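Zevero opens equipment planning service for kitchens, care homes and small workshops

TRULTBERG, December – Zevero is very pleased to announce a new planning service for organisations that are thinking of buying their first robot arm and would like a friendly hand with the sums before they sign anything. The service opens to bookings this month from our Trultberg office, and it covers the whole business of choosing, pricing and making room for automated equipment, from the first chat over a cup of tea to the day the crates are delivered.

We have been selling and fitting handling equipment for a good many years now, and in that time we have sat at a great many tables with people who had a quotation in front of them and no real idea what it left out. The arm itself is nearly always there, in bold type at the top. The spare finger pads, the mounting plate, the extra socket on the wall and the mornings when staff are away being trained are very often missing, and it is a sad thing to see a sensible project run short of money over items that could have been written down at the start.
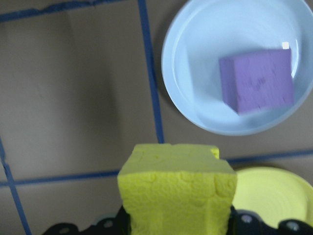
Grippers deserve a line of their own in any equipment budget, and we would gently encourage every buyer to settle that line early. Soft goods are a fair place to begin, as a great deal of everyday tidying and washing-up work involves things that squash. A yellow sponge held upright between two black fingers, with a purple one resting in a light blue bowl and a pale yellow plate close by, gives a planner plenty to talk over – how wide the fingers need to open, how they are fastened, and how much clear table should be allowed on either side. Our planners will go through your own items in just the same way, and you are warmly invited to bring a boxful along.

Each booking includes 2 visits to your premises and a written plan setting out costs over four years, with servicing, replacement parts and staff time shown separately. Customers will also receive a floor drawing and a plain list of questions to put to any supplier they may be considering, whether or not that supplier is Zevero. The fee is £300, and it will be taken off the final bill if an order is placed with us within six months of the plan being delivered.

The service has been put together with Vonder, our partner for installation and servicing, whose engineers will check every plan for power, access and floor loading before it reaches the customer. Plans can be prepared for a single table or for several rooms, and we are just as happy to hear from people who only want to know what to set aside for next year.

Bookings and press enquiries: Abdel Hamid, Zevero, Trultberg. The office is open on weekdays and visitors are always welcome, though a quick call beforehand does help us to have the right planner in.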